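Cuaderno del taller – sala grande
6 Dec 2018

Entrada larga porque llevo atrasadas las anteriores y Ngọc Tô me lo ha hecho notar con su delicadeza habitual, es decir, dejando el cuaderno abierto encima de mi silla.

Asunto: la estantería gris de compartimentos rojos, alias Pultina. Le pusimos el nombre en el pedido y ya no hay manera de quitárselo. Lo pendiente era decidir si se queda contra la pared blanca, qué se pone encima y cuánta luz le llega. Empiezo por la luz, que es lo que más se ha discutido y lo que menos arreglo tiene. 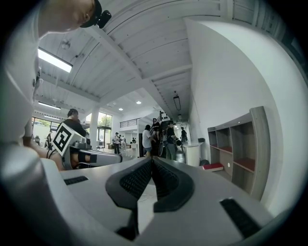

Tiempo de lectura: 4 minutos

El techo de lamas blancas es bonito y traicionero. Entre las vigas, los fluorescentes alargados y los focos redondos del tramo bajo hay tres luces distintas compitiendo con la que entra por los ventanales. A primera hora gana la ventana y el gris de Pultina tira a azul; por la tarde ganan los focos y tira a beis. El proveedor, Drestallow, llama a ese acabado «gris neutro». Neutro será en su almacén.

Probé a apagar la línea larga y dejar solo los focos. Resultado: el rojo de los compartimentos bajos se va a un granate de confesionario y los de arriba quedan como estaban. Con todo encendido mejora, pero el cristal del cuadrito devuelve un reflejo en cuanto uno se inclina. He movido el cuadrito, he movido la cabeza y he acabado por moverme yo a tomar café.

Anoto también, para quien haga la próxima medición: el luxómetro se queda en el cajón, no en el bolsillo de nadie. Me costó 20 minutos encontrarlo y estaba en el mío.
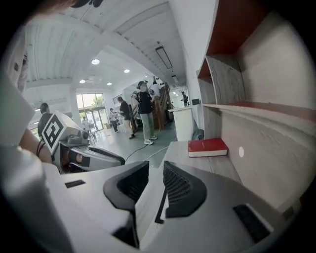 Sala grande, hacia el fondo: focos redondos y puerta de cristal.

De la puerta de cristal solo digo que hay que cerrarla despacio. El verde de fuera se agradece, aunque Giang Hồ sostiene que distrae, y lo sostiene mirando por la puerta.

Encima del mueble, de momento, tres cosas. El libro rojo, tumbado. El cuadrito negro con la lámina de NATURE, también tumbado, porque de pie se cae; la pata plegable no encaja bien y Titero prometió mandar otra en enero. Y la pieza azul verdosa de plástico, que vive en el canto de arriba y que he devuelto a la caja de herramientas tantas veces que ya la considero parte del inventario fijo.

El libro lo probé primero en los compartimentos. En el rojo del medio desaparece: rojo sobre rojo, camuflaje perfecto, una pena que no fuera el objetivo. Arriba, sobre la veta gris, se ve desde cualquier sitio. El lomo no llega a tocar la pared y lo prefiero así, por si hay que cogerlo con prisa.

El panel lateral curvo pasa el examen. El pestillo metálico, regular. Le di dos vueltas de destornillador y una de paciencia. Sigue con holgura, menos que antes, y lo dejo apuntado como «tolerable», palabra que en este cuaderno ha cubierto ya muchas cosas.

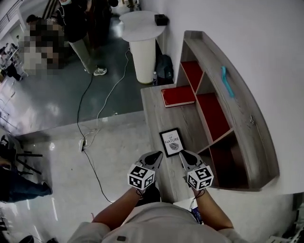
Ngọc Tô: yo pondría el cuadrito en el compartimento de arriba, apoyado en el fondo, y dejaría la superficie para el libro y nada más. Una estantería con todo encima y los huecos sin usar es una mesa con pretensiones.

Copio el comentario porque tiene razón, y porque si no lo copio lo escribirá ella con rotulador. Mi objeción: apoyado en el fondo, la sombra del propio compartimento se come la lámina. Lo probaremos con una tira de luz pequeña, si aparece. En la caja de Ung quedaban 2, sin transformador las dos.

Los cables del suelo son otro capítulo. La regleta blanca sigue donde estaba, en mitad del suelo, con el blanco que viene del pedestal redondo y el negro que va por libre. La idea era llevarlo todo por la pared. La idea es de otra entrada. Queda medir el recorrido por detrás del mueble, y para eso hay que separarlo, y para separarlo hay que ser más de uno.
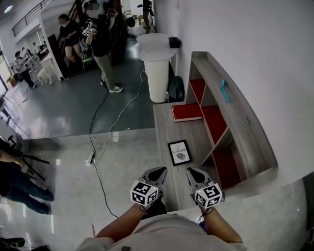

Pultina con el libro y el cuadrito sobre la superficie gris. Al fondo, el pedestal.

El pedestal blanco se queda junto a la pared. La cajita negra de encima también, aunque pido por escrito que se aleje un poco del borde: es una mesa redonda entera y hemos elegido los únicos centímetros desde los que puede caerse. La mochila negra y la botella de agua, al perchero y a la cocina, respectivamente.

Pendiente:
Pata del cuadrito (Titero, enero).
Transformador para las tiras de Ung.
Pestillo, segunda vuelta. Giang Hồ dice que tiene una arandela que servirá.
Cables por la pared, con cinta métrica y con ayuda.
Preguntar a Drestallow si el gris existe en otro gris.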